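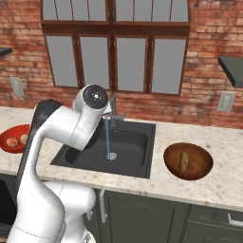

*Page last changed: 5th October*

Questions about shared kitchens at Teretmont House

**Who may use the shared kitchens?**
All residents with a current lease, and their overnight guests when a resident is present. Day visitors may use the kitchen on the ground floor only.

**How do I book a kitchen for a private meal?**
Write to Elsa Fjeld at the residents' office at least two working days ahead. Bookings are free for groups of up to 12. A deposit of 3000 kronor applies to larger groups and is returned after inspection.
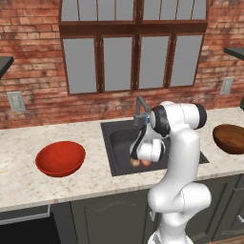
Food waste must go in the brown bins and never down the drain. The building's pipes are old, and a blocked line affects every kitchen below it. Potatoes and other vegetables may be washed in the sink, which on the renovated floors is a dark single basin set in a speckled counter, but peelings should be collected and carried to the bin. Residents who cause a blockage may be charged for the plumber's visit.

**What should I do if a sink drains slowly?**
Stop using it and call the service line at extension 1349. Please do not pour in drain cleaner - it damages the seals.
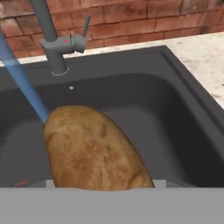

Outside office hours, the call is passed to Nordin, our maintenance contractor, and a repair is normally made on the next working day.

**May I leave food in the kitchen overnight?**
Only in the refrigerator or your assigned cupboard, marked with your name and room number. Unmarked food is removed on Fridays.

**Whom do I contact about a complaint?**
Complaints should be sent in writing to Folke Ljungberg, Housing Manager.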